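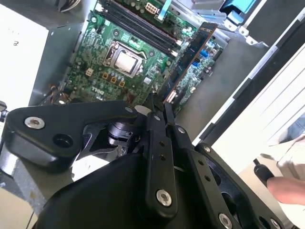

Open Dell desktop, memory slots empty

Sistgate Homeschool Co-op
Minutes, May 2024

Minutes of the last meeting were approved with one spelling fix.

1. Curriculum fair. Held in July again at the Muvel hall. Table fee is $5 for members. Used books must be priced before drop-off.

2. Math program. Families who tried Kpodo this year were split. Two want to keep it and the rest prefer paper workbooks. No group order will be placed.

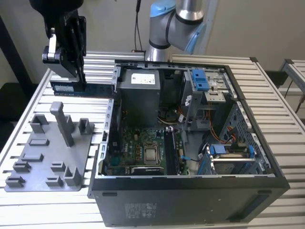
3. Field trip to Cukport. The bus costs $140 and was approved. Bring a bag lunch. Younger siblings may come with a parent.

4. Portfolios. Reviews are due before the summer break. Roughly 100 pages is plenty. Reading logs should go in front.
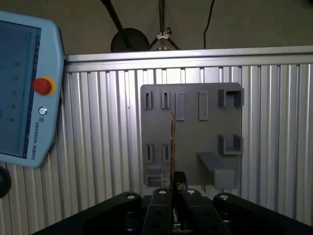 Touchscreen teach pendant, with a small tripod stand by the wall

5. Other business. Library cards need renewing. Art class moves to mornings.

Adjourned at 2 p.m.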